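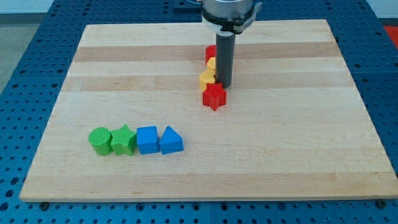
Pushing blocks around with one finger: my shop arm build

Home > Builds > Arms and motion
Thread started by mosli_bench

mosli_bench
Okay, I've been lurking since March and I finally have something worth posting! The arm is up at the shared shop and it's pushing blocks on a board. It has one straight gray finger, so there's no grasping at all, just nudging. I had a two-jaw hand planned (drawings and everything) and then Verena Imhof at the shop said try a stick first, and I'm so glad I listened. You learn a ton from a stick.

The game is simple. Eight plastic blocks, two each of red, yellow, green and blue, and the arm has to push them together by color. In the shot you've got greens and blues in a row at the lower left, and the red and yellow ones in a bunch by the finger. The red star is the one I watch the most because it never slides the way I think it will.

Software is a little planner I'm calling Flisska. It's messy but I love it. Ask me anything!

tovari_dan
Love this. What's the board? Looks like a kitchen cutting board, and a nice one.

mosli_bench
Yep, maple cutting board! Flat, heavy, big enough, and I can take it off if I want the table back. Blue table with the holes was already in the shop and it has been fantastic for mounting stuff.

R_Aigner
Nice build, but I'd swap the board. All those light and dark strips have to be rough on color detection. The yellow blocks against pale maple would make me nervous. A plain matte sheet, dark gray or so, and you'd save yourself a week of threshold fiddling.

mosli_bench
You're right that yellow is the touchy one. Red, green and blue have been no trouble. I logged 3,022 pushes so far and nearly all my "where did the block go" errors were yellow. I still want to keep the wood though. If it only works on a perfect gray sheet I haven't learned much.

R_Aigner
Fair, but get it working on the easy surface first and then make it hard. Right now you can't tell a bad push from a bad read.

halfturn_roswitha
I'm with the OP on this one. I spent a whole winter tuning on black felt and had to redo everything the minute I moved to a real table. Start on the ugly surface!

Also, does the grain matter? I'd expect blocks to slide differently along the strips than across them.

mosli_bench
Ooh, good question. I haven't split the log by direction. The strips run left to right, so I could do 30 pushes along and 30 across with the blue cube and compare. Putting that on the list for Saturday.

jomow
How fast are you moving? And how close does the fingertip get to the board? I scratched mine up badly by going too low.

mosli_bench
Slow! Almost 12 mm of clearance when I started, which was silly, because the finger rode up over the edges and tipped things. Now I run it at 4 mm and the blocks stay flat. No scratches yet, knock on maple.

jomow
4 is where I ended up too. Put a soft stop in software before you go any lower. Ask me how I know.

tovari_dan
Dumb question maybe, but why stars? Cubes I get.

mosli_bench
Not dumb! Push a cube in the middle of a face and it mostly goes straight. Push a star and you either land on a point or drop into the notch between two points, and those are totally different pushes. The notch is great, it steers almost like a hook. The points spin it. The cylinders are their own kind of fun, they'll roll off around the finger if you're a hair off center.

R_Aigner
OK, the notch thing is clever. Are you aiming for it on purpose?

mosli_bench
Trying to! Flisska picks the contact spot from the outline, but it gets the star's rotation wrong often enough that I wouldn't brag about it. Benedikt Trummer is helping me with the outline fitting.

R_Aigner
And a plain background would give you cleaner outlines. I'll keep saying it.

mosli_bench
Ha, okay, okay. I'll tape down gray paper for one evening and run the same set on both. If you're right I'll post the numbers and eat my words.

halfturn_roswitha
Please post them either way, and the along/across ones too. Would you share the contact picking code?

mosli_bench
Sure, once I've cleaned out the worst of it. Give me a few days, the variable names are embarrassing.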